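Reading in bed, a progress report
Monday, May 6, 2024
Filed under: Books, Complaints

I have been trying to finish the same novel since November. It's called The Terkness Light, it is 301 pages long, and I am on page 221, where I have been three separate times.

The first time I got there fair and square. Then I put it down for a month over the holidays, forgot who everyone was, and had to go back to page 30, where the harbourmaster is introduced. The second time I fell asleep on it and lost my place, and my bookmark (a Wuvudach Hardware receipt for a toilet flapper) went down behind the headboard. The third time was last night. I read one paragraph, realized I couldn't remember whether Shih was the cousin or the ferry, and switched to my phone.

Shih is the ferry. I looked it up.

My doctor says I should stop looking at screens before bed. She said this while typing, without looking away from hers, but I took the point. So the plan since spring has been paper only after ten o'clock. I bought flannel pillowcases. I moved the charger to the kitchen, which means I now walk to the kitchen in my sock feet at 10:45 to check something, and stand there on the cold lino for half an hour reading about a man in Siltow who restores snowblowers.
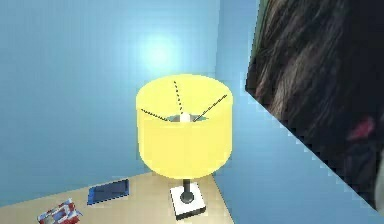 The trouble with reading in bed is that the body isn't built for it. Lie on your back and you have to hold the book up over your face like you're changing a ceiling bulb. Lie on your side and one page is fine while the other one needs to be hoisted every two minutes. Sitting up is the respectable method, but my neck gives out around the end of a chapter. Then there's the light, about which I have opinions. A yellow shade is a cheerful colour for a lamp, and one that's open at the top will put a lovely pale glow on a blue wall, but I don't keep my book on the wall. I want the light down here, on the harbourmaster. I've tried the little clip-on kind as well. It weighs more than the paperback and tips the whole business forward onto my chin.

My mother read in bed every night of her life, two library books a week, and never seemed to have any of these difficulties. She read flat on her back with her glasses pushed up on her forehead, holding the book four inches from her nose. If you came in to ask her something she'd say "end of the page," and you waited. I once waited through what I'm fairly sure was a whole chapter. She turned down corners too, in library books, and went to her grave unrepentant.

I've started turning down corners. It's my own copy, and it cost me $24 plus tax, so I'll do as I please. Page 221 now has a fold you could cut yourself on.

As for the book itself, I couldn't tell you if it's any good. The fog is excellent. There's a lot of soup. Somebody drowned before the story started and everyone is being very polite about it, and I suspect the brother, mostly on account of his moustache. If you've finished it, please don't tell me. I should get there by Labour Day.

Posted in Books | Next: The eavestrough, part two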